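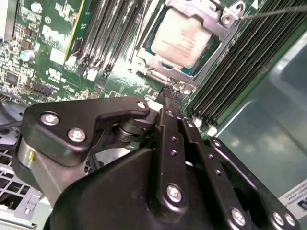 Is it worth keeping an old desktop computer for bookkeeping, or should I buy a new one?
Posted January 7, 2020 by millroad_frames

I run a small picture framing shop in Hedinport and do the books myself. The desktop in the back room is eight years old. I use it for a spreadsheet, email, printing labels and an invoicing program called Grullen, which I have on a disc and never moved to the online version. It takes forever to start up in the morning and it has gotten slower since November. Once it's going it works, apart from the fan getting loud when I have a lot of windows open.

I don't play games and I don't edit video. I would like to spend as little as I can, but I also don't want to lose my customer records. Should I fix it or replace it?

papertray

Keep it if the only complaint is speed, and put your money into two parts before you think about a new machine. Those are the drive and the memory.

A desktop of that age most likely has a hard drive with spinning platters. Swapping it for a solid state drive makes more difference to startup than anything else you can do to the computer. You don't need a big one for invoices and spreadsheets. The old drive can be copied to the new one with cloning software, so Grullen and your files come along without reinstalling.

Memory is the second thing. Look in the system information screen and see how much is installed. If it's 2 gigabytes or 4, go to 8. Write down the exact model of the computer and look up what type of memory it takes before ordering, as the types don't interchange and a stick from a newer machine won't fit the slot.

The loud fan is probably dust. Shut the computer down, unplug it, take it outside, open the side and use a can of compressed air in short bursts. Hold the fan blades still with a finger while you do it. Get the heat sink fins, the power supply vents and the front grille. A framing shop makes a lot of fine dust from cutting mat board and sanding, so I would do this a few times a year. Also get the computer up off the floor. A shelf or an upturned crate is enough.

If it's still loud after cleaning, the paste between the processor and its cooler may have dried out. Replacing it is a small job. You take the cooler off, wipe the old paste away with rubbing alcohol and a lint-free cloth, put on a small dab of new paste and tighten the cooler back down evenly, going corner to corner. If you aren't comfortable with that, a repair shop will do it along with the drive.

Before any of this, make a backup. I mean before you open the case, too. Copy your documents folder and the Grullen data folder to an external drive, unplug that drive, and take it home with you.

You should replace the computer if any of these are true:

It shuts off by itself or shows error screens, and cleaning doesn't help.
The operating system on it no longer gets security updates and the machine can't run a newer one.
There are swollen or leaking capacitors on the motherboard.
The repair quote is more than half the price of a decent refurbished computer.

The security update point matters more for you than for a hobby user. You have customer names, addresses and maybe card details on there. Check it first, and if the answer is bad, don't spend anything on parts.

pinecone_ledger

I would just buy a new one. Eight years is plenty for a computer. You can write it off as a business expense anyway, ask whoever does your taxes.

Also get off the disc version of your invoicing program. When the company quits supporting it you're stuck.

secondshelf

I agree with most of what papertray wrote but want to add a third choice, and something about the invoicing program.

The third choice is a refurbished office desktop. Companies lease these and turn them in after a few years, and they get cleaned up and resold. I keep the books for a garden supply store in Ojo and we have bought 11 of them over time from a reseller called Dirnimer. One arrived with a bad power supply and they exchanged it. The rest have been fine. They are plain machines, easy to open, and the parts are easy to find used. Look for one that already has a solid state drive in it, and read the warranty page. I wouldn't take less than 90 days.

Now about Grullen. The disc version ties its license to the computer. If you clone the drive and leave it in the same machine it will usually start up like nothing happened, which was the case for us. If you move to a different computer, you have to deactivate it on the old one first. That's under Help and then License — don't skip it. We skipped it once and spent 40 minutes on hold to get the license released. So find your serial number now, while the old computer still runs. It's on the sleeve the disc came in, and also on the License screen.

Export your customer list as a plain CSV file as well. A backup made inside Grullen only opens in Grullen. A CSV opens in any spreadsheet, so even if the program never runs again you still have the names, phone numbers and balances. Do the same with your open invoices, or print them to PDF.

Another thing to check is your label printer. Older ones sometimes have no driver for a newer operating system, and then you are buying a printer too. Go to the manufacturer's support page and look it up by model before you decide. That was the part that cost us extra, and it would have changed which computer I ordered.

On the tax question, don't buy a computer only for the deduction. A deduction takes something off your tax bill, but you have still spent the rest.

If it were my shop, I would back everything up this week, clean out the dust, and see how it runs. Then check the operating system. If it can be kept up to date, put in the solid state drive and use it for another couple of years. If it can't, get a refurbished one and keep the old one unplugged in a closet until you have gone through a full month of invoices on the replacement. After that, take the drive out and have the rest recycled. Our county takes computers at the transfer station for free, and yours may too.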